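Bamboo sleeping mat on the bed - how do you keep clothes from piling up on it, and how do you clean it?

Posted in Bedrooms & Laundry, Kernum Home Help

salinas_porch

Hi everyone, I hope this is the right section. We moved into a small place in Drekirley in April and the bedroom gets very warm in the afternoon, so I bought one of those woven bamboo mats to sleep on. I love it! It goes right on top of my pink sheet and it feels so much nicer than cotton when the night is sticky.

My trouble is that the bed has turned into the place where everything lands. Jeans I plan to wear again, the gray fleece blanket I only want at five in the morning, a navy top, things that need to go back in a drawer. When I get tired of looking at it I move the dark clothes over to the nightstand, and then I can't set down a glass of water (and the nightstand is white with pretty gray flowers on the front, so it's a shame to bury it).

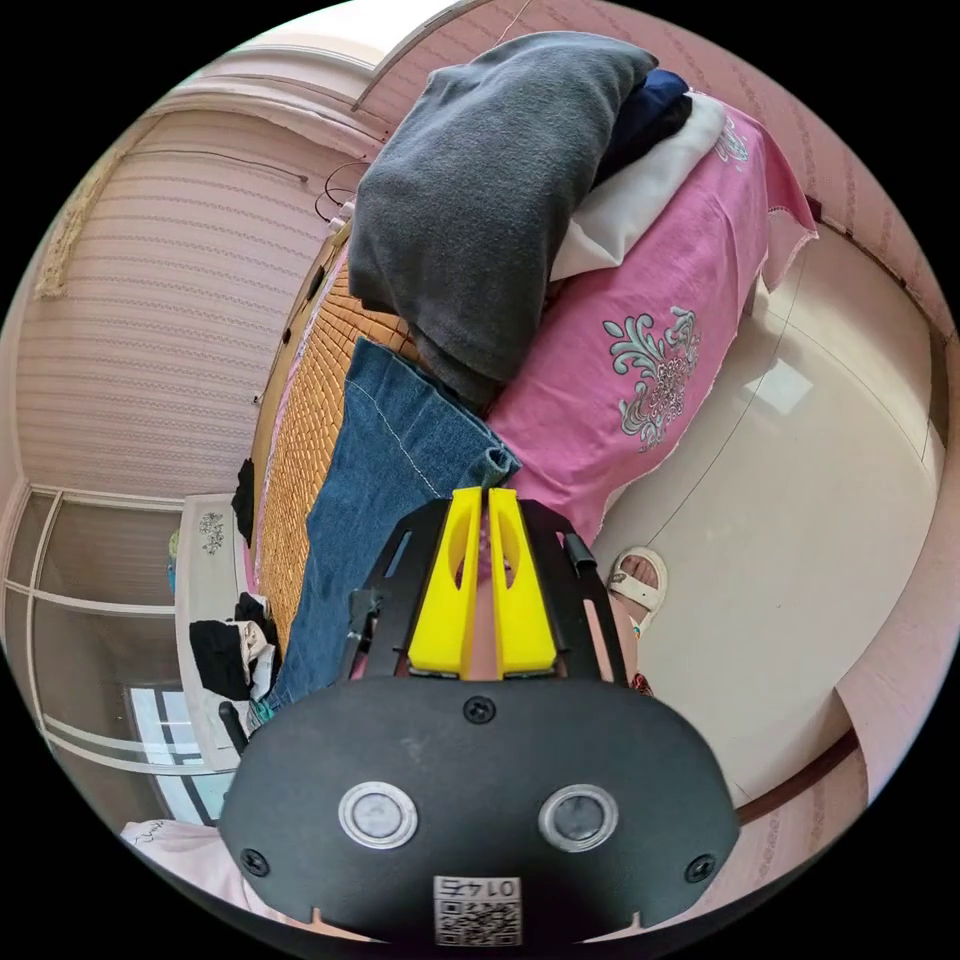 I also worry about the mat itself. Do jeans leave dye on bamboo? Can I wipe it with soap? And I have a pink pillowcase with lace trim that I'm scared of snagging if I keep sliding it across the weave. I don't have space for another dresser, so please be gentle with me on the furniture suggestions.

banimach_mornings

Oh, I know this pile very well. We have slept on bamboo every summer for 7 years, so let me tell you what works at our house.

For the mat, use a cloth wrung out in warm water with a tiny drop of dish soap, and wipe along the strips. Then go over it with a plain damp cloth and let it dry flat with the window open before anybody lies down. Don't soak it, and don't leave it baking in full sun all day - ours went brittle along one side that way. New dark jeans can rub off a little on anything pale, so I wouldn't leave them there overnight, but an old pair that has been through the wash many times has never marked ours.

For the clothes, I gave the "worn once" things their own home. Mine is a row of hooks behind the door. Jeans hang by a belt loop, tops go over them, and whatever is still hanging there on laundry day gets washed, no arguing. The blanket gets folded in thirds and stays at the foot of the bed, and I let that one be, it's a bed after all!

Lift the lace pillowcase when you move it and it should be fine. I put mine on inside a mesh bag for washing too. Well, not on, you know what I mean - in the bag.

room306

just get a basket

tidy_in_kernum

The basket is fair enough, but get a shallow one, or the jeans at the bottom will be there until winter. I keep mine under the bed and pull it out with my foot.

One more thing on the mat: run your hand over the edges now and then and feel for splinters. A bit of very fine sandpaper takes care of a rough spot, and I'd check the side where the lace hangs first.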